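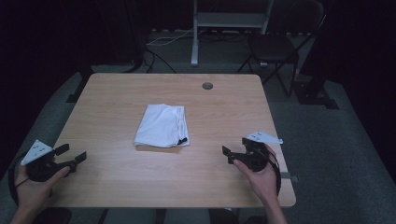 OK quick one because I have to be out the door by 6 and I haven't packed a thing.

So I finally quit the gym. The Tomden one, out past the tire place. Forty-seven dollars a month and I looked it up last night, I went nine times this year. Nine! I could've bought a bike. Anyway I've switched to the town pool, which I swore I'd never do after the locker thing, and I'm now one of those people who swims before work. Insufferable, I know. Selina already told me.

First week was bad. Forgot how to breathe, basically. Two lengths and hanging off the wall like a wet coat while a woman of maybe 75 went past me again and again doing backstroke. Her name is Sandra Inskip, she's been coming since the pool opened and she has Opinions about lane etiquette. Clockwise in the slow lane. Counter clockwise in the medium. I don't know why they're different and I'm not going to ask her twice.

Second week, better. Got up to ten lengths without stopping, then twelve. Then a cold, then nothing for eight days, then back to six. Fine.

Stuff I've learned so far, in no order:

Cheap goggles leak. I got the ones from Comer's by the register and they left rings on my face untill lunchtime AND let water in. Bought better ones. Still get the rings.

Eat something first. Half a banana. Not a whole breakfast burrito, which I tried, and which I'll say no more about.

Showers are hot from 6:30. Before that they're a rumor.

The parking lot on the Nakow Street side is free before 8 but the machine doesn't know that and will happily take your money. Fidel paid for two weeks before somebody told him. He's still mad.

Oh and the punch card. Twenty swims for $98, works out way less than paying at the desk, but you have to ask for it, it isn't on the board. Ask for Evander. The other guy at the desk will tell you there's no such thing.

What else. I sleep better? I think. Hard to say, November me always sleeps like a bear. My shoulders hurt in a new place. My hair is basicaly straw and I've been sent three different links for swimmers' shampoo so please, no more links.

Sharon Rotich (hi Sharon) asked in the comments last time if I was doing the charity swim thing in spring, the relay one. Maybe. Total for the team is 2721 meters, something to do with the length of the old canal, split between four. Doesn't sound like much split up like that. Then I remember the hanging off the wall. Ask me in January, if I'm up to twenty-five lengths I'll put my name down. If you want to be the fourth, say so, we've got three maybes and zero yeses.

Still owe you all the post about the Cisternas trip. It's half written. The half that's written is all about the bus.

Right, where are my keys. Back next week, probly.

Get new posts by email. Enter your address and hit Subscribe. You can unsubscribe at any time.

This site uses cookies to remember your settings. Accept / Manage preferences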